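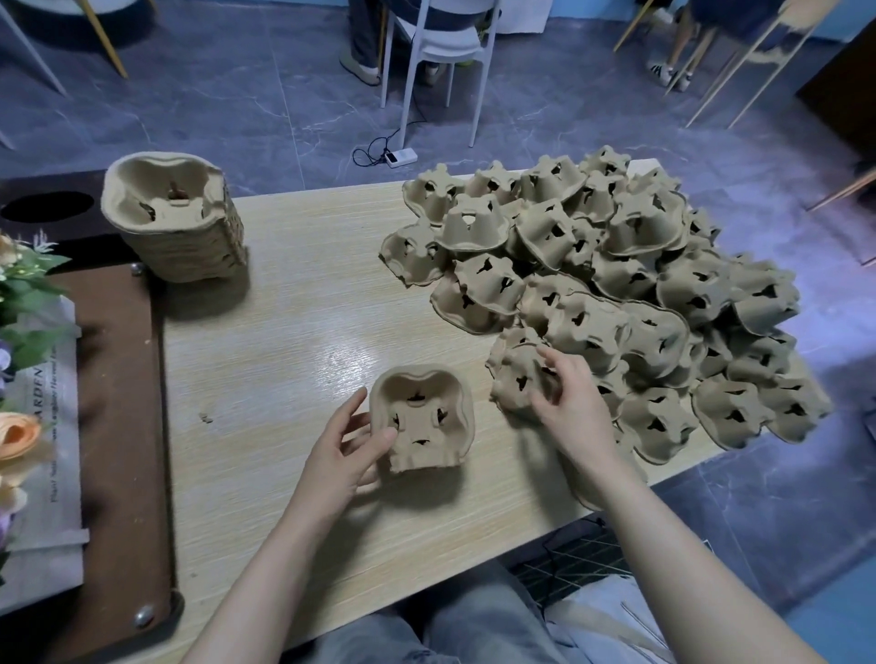
Could you add something on amps, asks a reader in Orkatness, as the band there has just moved to a room with one double socket and they're nervous about it. Good shout, so amps have gone in. My list for checking a rehearsal room before a session, with my notes from Monday at the Dustosgate rooms:

Mains leads — OK
I run each one through my fingers, plug to plug. One kettle lead had a nick near the keyboard end, so I've binned it.

Extension blocks — needs work
The block by the drum riser was plugged into another block. Please don't! One block per wall socket, and the bass amp gets its own.

Amps and speakers — OK
Volume down before switching on, backs clear of the curtain. The 150 watt combo was sat on a chair when I got there (why?) and it's on the floor now.

Speaker stands — needs work
Pin missing on the left one. I've left that speaker on the floor until the Asberg people send a new pin, so it'll sound a bit boomy for now.

Sound level — OK
I stood by the cymbals with the meter and still wanted my earplugs. There's a fresh tub on the shelf by the door, help yourselves.

Sax and brass corner — OK
Stands steady, nothing on the floor to skid on. Lovely.

Fire door — fail, then OK
Flight case in front of it. I shifted it, and there's tape on the floor now.

Extinguisher — OK
Tag 33, in date, pin in.

Next check is in March, before the Jin sessions start.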